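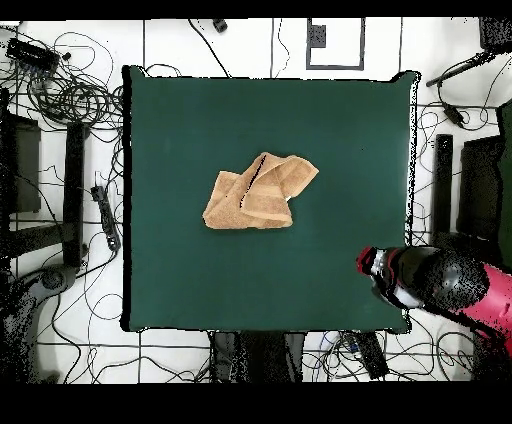

Tan towel on the green surface

Duckworth-Lewis or run rate when rain stops a club game?

Csenge Borbély
Posted 12/3/21

I score for Trullbridge seconds and we had an argument at the end of last season that still hasn't been settled. We batted first in a 40 over match and made 191. The other side were 49 for 4 when the rain came and we never got back on. Our captain said it was our win because they were well behind the rate. Their captain said it was a no result because they hadn't faced enough overs. The league gave us shared points in the end without saying why. I don't have the book with me but I think they had faced 14 overs. Is there a fixed number of overs that makes it a proper match? And should we have been using Duckworth-Lewis or just the run rate? Our league rules only say "a reduced match shall be decided in the usual manner". 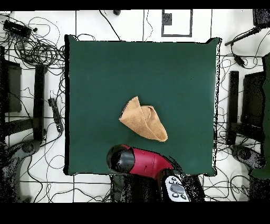

Cricket > Scoring and umpiring

Géza Kiss

There's no single number that covers all cricket. In one-day internationals the side batting second has to face at least 20 overs for there to be a result, and in T20 it is five. Those come from the playing conditions for those competitions. The Laws themselves don't give a minimum, so it is down to whatever your league has written.

If your league follows the 20 over figure, then 14 overs is a no result and the score doesn't matter. Shared points would fit with that.

As for the method, plain run rate takes no notice of wickets. A side that is 49 for 4 and a side that is 49 for none come out the same. Duckworth-Lewis does allow for wickets, but you need the tables or a program and both scorers have to agree the figures before play restarts. A lot of club leagues stick with run rate for that reason. I'd write to the league secretary and ask for two things in writing: the minimum overs for the second innings, and the method. Ask well before July so it can go in the handbook.
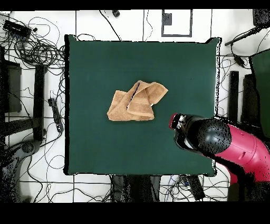 Wilmer Guzmán

We always just did run rate. Never had a problem with it. If they were behind when it rained then they lost.

Mariann Antal

Wilmer, that only works if your league has no minimum. Ours is 20 overs and we had a game against Vörös called off one over short of it. They were miles behind and it still went down as a no result.

Csenge, check whether your rules have a separate page for cup games too. Ours has a different minimum for the cup. Write the time and the over in the book every time the players go off, and get the other scorer to initial it.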